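3.2 Side tables and the reach problem in furnished rentals

The second part of the survey dealt with small furniture in the main sitting room. Landlords in Drikerby and Utwood who let their flats furnished tend to buy in sets, and the sets are built around the sofa. The side table comes last. In most of the inventories we read, it was listed without measurements, even where the sofa and dining table had been measured in full.

We sent forms to 400 tenants and received 300 back in usable condition. The form asked where people put down a drink, a phone, a book and a set of keys when they sat down in the evening. It also asked whether they had moved any furniture after the first month. Tenants were free to add comments, and many did. Answers from Utwood were longer on the whole, which may reflect the older age of tenants there.

Two findings are worth reporting. First, tenants moved the side table more often than any other item, usually from the end of the sofa to a spot in front of it. The inventory kept calling it a side table, but it was doing the work of a coffee table. Second, tenants who had a lower shelf seldom used it for anything they needed daily. Magazines, spare cables and board games were the usual answers. Several people wrote that they had forgotten what was down there.

Surface finish came up more than we expected. Tenants with dark, polished tops complained of dust and ring marks, and some kept a cloth over the table for that reason. Those with pale or matte tops rarely mentioned cleaning at all. Mösli (personal communication, May) found the same split in her own interviews in Morris, although her group was much smaller, at 50 households. Veronika Mösli also pointed out that formal pieces with metal trim were treated with more care in the first weeks and then used like any other table.

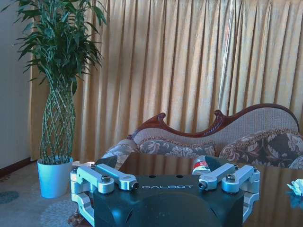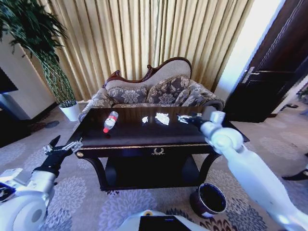
Figure 2. Second view: a dark, glossy side table with gold-colored trim, in front of an upholstered sofa.

The comments on trim and legs were harder to sort. Curved legs were disliked by tenants who vacuumed often and liked by those who chose the flat for its looks. We coded these as matters of taste and left them out of the totals. Height was easier to deal with – a table level with the seat cushion was rated too low by older tenants and acceptable by everyone else.

The Justorov inventory form, which most of the agents in our sample use, has a single line for "occasional tables." We suggest adding height, finish and position on the day of letting. Section 3.3 applies the same questions to floor lamps.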